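Norlow three-tier metal shelving for a small shop: a grudging review

June 12, 2022
Posted by Golnar Vahidi

I have bought enough shop shelving over the years to distrust anything sold as "retail grade". It usually means grey paint and an extra forty on the price. So when our old Tollano rack began to lean and my cousin kept sending me links to the Norlow, I put it off for months. In the end I ordered one unit in December for the savoury snacks, and I've now lived with it long enough to say what I think.

The price was 157 including delivery. The Gosling, which is what most people will compare it with, was 190 at the time and looked the same to me on paper. I couldn't find anything in the description to explain the gap, and I was fairly sure I'd find it once the box was open.

Assembly first. The leaflet says one person can manage. One person can, if that person has long arms and no customers. The uprights want to splay while you fit the back panel, and the bolt holes on ours lined up on the left and didn't on the right. I got there with a screwdriver shank and some language. My sister came in for the last shelf and it took us a minute. Get somebody in from the start.

Once it was up it stood square, I'll give it that. The Tollano never did. It's 170 cm tall, so I can reach the top shelf and so can most of the people who come in. I put the big sev pouches up there, the stand-up ones with a gusset at the bottom, and they stay upright on the flat metal. They would fall through the gaps on a wire shelf, or lean on each other and look sad, and that alone was a reason to leave wire behind.

The middle shelf is the one that gets the handling. We keep the Balaji there, Ratlami in the green and Aloo Sev in the purple, and those are pillow packs with no base to speak of. On any shelf they're a nuisance. You stand one up, it slides, you prop it on the one behind, that slides too. I had hoped for a lip at the front high enough to catch them. The lip on the Norlow is a decent thickness to look at from the front, but it doesn't rise above the shelf, so a packet that wants to go over will go over. A clip-on fence is sold separately, naturally. I haven't bought it. Two packs deep with a bit of a lean backwards works well enough, and you straighten them as you go past.

Now the paint. The website calls it scratch resistant. I would call it paint. The front edge of the top shelf has chipped, and we don't treat it roughly — it's packets of sev, not tins of oil. The flat surfaces have held up better and wipe down easily with a damp cloth, which matters with anything salty and fried. Still, the edge is the bit that faces the customer, and I'd have liked it to last longer than this. Norlow did answer my email. They offered a touch-up pen, at a price.

Colour is a matter of taste. I wanted white, because my friend Celine had told me white makes a small shop look bigger, but they only had grey. I've come round to it. The purple and green packets show up well against it, and it doesn't show dust the way I think white would have.

Depth is the other complaint. The shelves are deep enough that the back row disappears, particularly on the lowest one, where the light doesn't get in. I found packets in there that should have been brought forward weeks before. A shallower shelf would suit this sort of stock better and I don't see why they only make the one size.
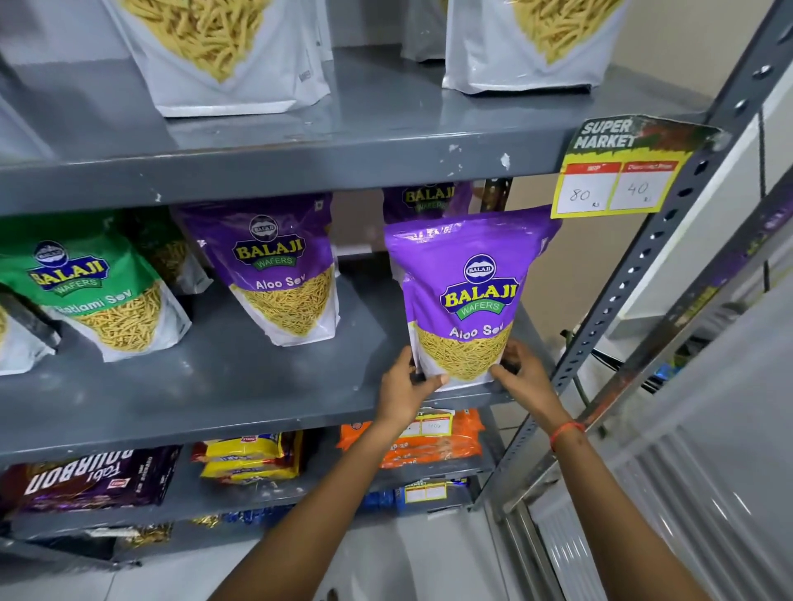
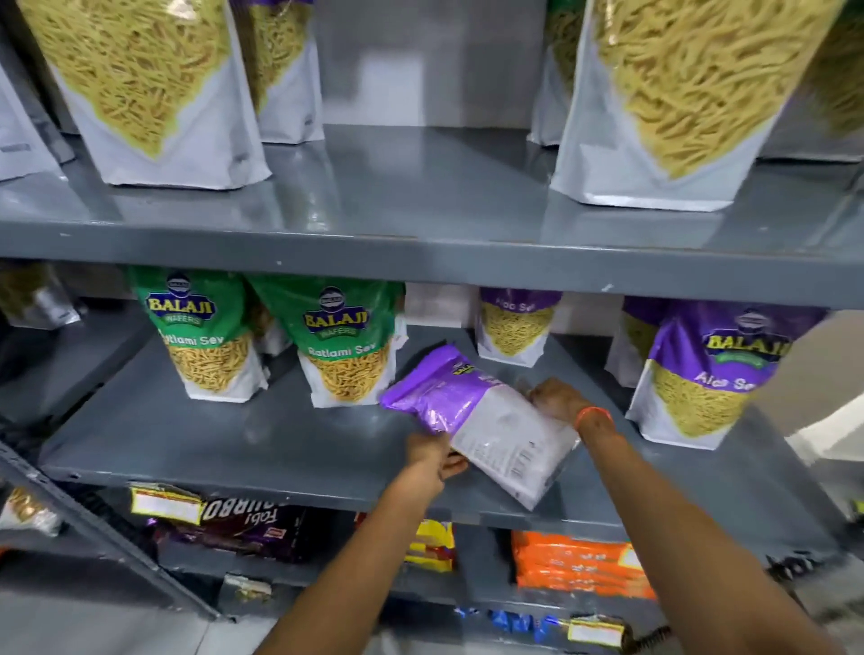 Is it worth paying more for the Gosling instead?

I wouldn't, on what I know. I went to look at a Gosling in another shop, and the metal felt the same thickness and the front edges had marks on them too. It does have shelves you can move without undoing bolts, so if you change your layout often that may be worth the extra to you. I set mine once and left them.

Would I buy the Norlow again? Probably, at the same price and with no great excitement. It holds the stock, it stands straight, and it has stopped me worrying about the corner by the door. If they put it up to Gosling money I'd wait for a second-hand one. Three and a half out of five, and the half is for the back panel, which keeps things from dropping down behind once you've won the fight to get it on.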